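3.2 Surface reflectance and glare at shared worktables

Illuminance readings alone did not explain the comfort scores reported in Section 3.1. Two rooms with nearly equal light levels at desk height could differ by a full point on the seven-point comfort scale, and the difference followed the finish of the table and not the lamps above it. We therefore treated the worktable as a separate variable and repeated the survey with the tabletops sorted by color and gloss.

The survey covered 33 rooms in two office buildings, Fultley and Josbridge. Both buildings have suspended ceilings with recessed fixtures, and both were refitted with the same lamp type before the study began. Fultley has mostly matte tabletops in mid-tone colors. Josbridge has mostly white tabletops with a smooth finish, bought in a single order when the building was furnished. Window blinds were closed during all measurements so that daylight would not enter the comparison.

Measurements were taken with a handheld luminance meter at seated eye height. For each table we recorded the luminance of the brightest patch on the surface, the luminance of the surface next to it, and the luminance of a sheet of plain paper laid on the table. The ratio of the first value to the third is used below as the glare ratio. A ratio near one means that the surface is no brighter than the page a person is reading. Readings were repeated from 6 seats wherever the table allowed it, and the highest value was kept. Grommets, cable covers and other fittings were left out of the measured area.

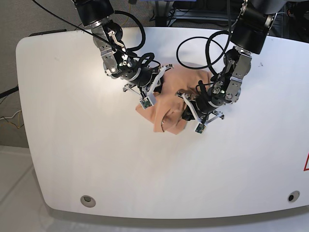

Figure 4. Glossy white worktable with rounded corners and two grommet holes, with a peach-colored cloth on the surface.

Tables of the glossy white class gave the highest glare ratios in both buildings. The effect was strongest when a ceiling fixture lay just beyond the far side of the table as seen from the seat, so that its reflection fell in the reading zone. Moving the seat sideways lowered the ratio but seldom brought it down to the level of a matte table. Mid-tone matte surfaces showed little change from seat to seat.

The survey form was completed by 613 occupants. Each person rated visual comfort, eye tiredness at the end of the day, and ease of reading printed text. The forms were handed out in July and collected at the end of the same week. Occupants at glossy white tables gave lower comfort ratings in both buildings, and the gap remained when the analysis was limited to rooms with a design light level of 400 lux. Ratings for ease of reading on a screen did not differ by table finish. This agrees with the geometry, as an upright screen does not pick up the same part of the ceiling as a flat tabletop.

Gloss and color could not be fully separated with the furniture available. Josbridge had few dark glossy tables, and Fultley had few white matte ones. The rooms that did have white matte tables scored close to the mid-tone group, which suggests that gloss carries more of the effect than color. The number of such rooms is small and the result should be read with care. Wear was not recorded, although some older tops had visibly lost part of their shine in the areas used most.

A desk mat is the cheapest change open to the occupant. Mats reduced the glare ratio within their own area but left the surrounding surface as it was, and comfort ratings from people who used them fell between those of the two main groups. The effect of fixture position is taken up in Section 3.3.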